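Gerneo Ledger Node
Timestamping appliance for small offices

Gerneo is a plain metal box that keeps a tamper-evident record of your documents. You drop a file in a watched folder, the box takes its fingerprint, and the fingerprint goes onto a private chain shared with your other boxes. The file itself stays where you left it. If someone edits the lease next November and swears it always said that, you can have a short and rather pleasant conversation.

We started selling these after Radka Milošević spent most of a winter explaining to law firms that they didn't need a coin, a token or a white paper. They needed a date that would hold still. 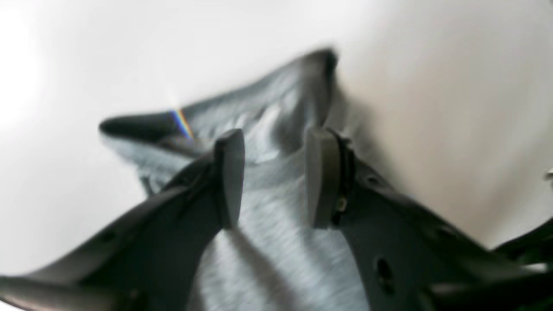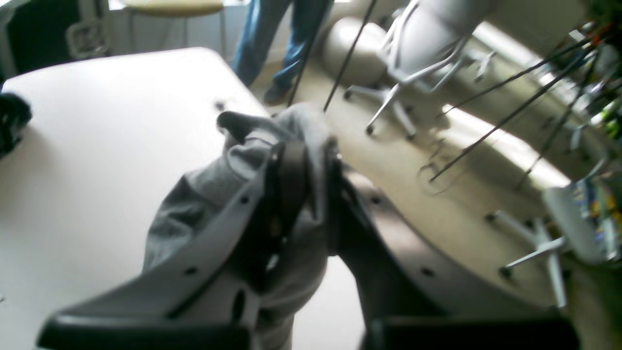
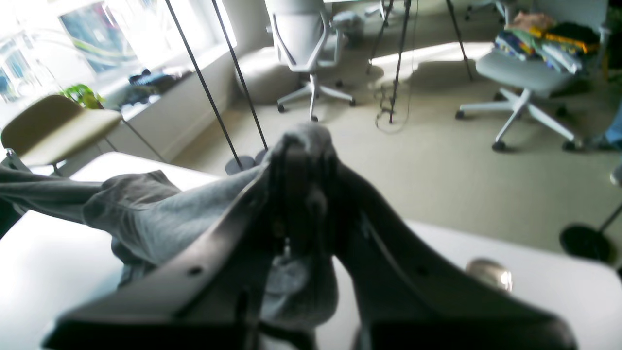 Each node holds a full copy of the chain and signs new blocks in turn. You need 3 nodes for a working network. We recommend 4, so that one can be unplugged by the cleaning crew without drama. A network of that size will take 3,000 entries an hour, and if your office produces more paperwork than that, we are sorry for you.

What's in the box
Node with Tiltar firmware preinstalled
Power supply and network cable
Two recovery key cards — please don't keep both in the same drawer
Printed setup guide, 137 pages, mostly by Hamisi Ndung'u, who was asked for a leaflet

Compatibility
Works with the Nurmi document manager and any shared folder on your network. The older Geren nodes can read the chain but can't sign blocks. A trade-in is available on those.

Firmware current as of March 2025. Updates are free for the life of the unit and are never installed without your approval.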